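**Woven baskets on open shelves: liner or no liner?**

**gridora_shelf** -- Aug 11, 2020

Setting up pantry shelving and testing one dark synthetic wicker basket before ordering 8. Empty basket on the table:

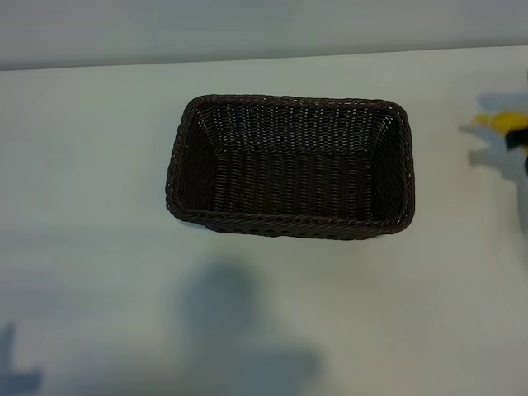
*Dark weave, braided rim, no liner.*

Floor is tightly woven. The outer side is more open. Intended load is spice packets and tea, 200 g per basket.

**mendodville77**

Skip the liner. It traps crumbs and hides them. A bare weave can be turned over and tapped out.

**zoker_fan**

Disagree. Packets have corners, and corners catch in a weave. I cut felt for mine in November and have had no snags. Wipe the table before you set the basket back down -- grit gets into the underside and scratches a white top.
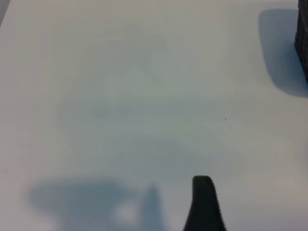
### Re: rim and load

**gridora_shelf**

Noted on the felt. Second question is the rim. I plan to pull these off the shelf by the short end, and the braid is the obvious place to hold. The sides are low and sloped, so there isn't much else to grab.

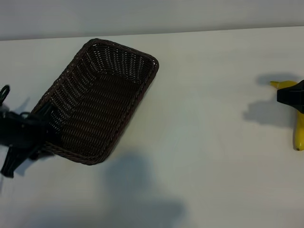 **mendodville77**

Is the braid strong enough to pull on every day?

**zoker_fan**

At 200 g, it should be. My Michiels baskets carry 500 g each and the braid has held. I would not go past that on one end.

**mendodville77**

500 is too much for a one-end pull. I stop at 300 and use two hands above it. Still no liner.

**gridora_shelf**

Ordering the 8. Felt in the spice ones, bare weave for tea.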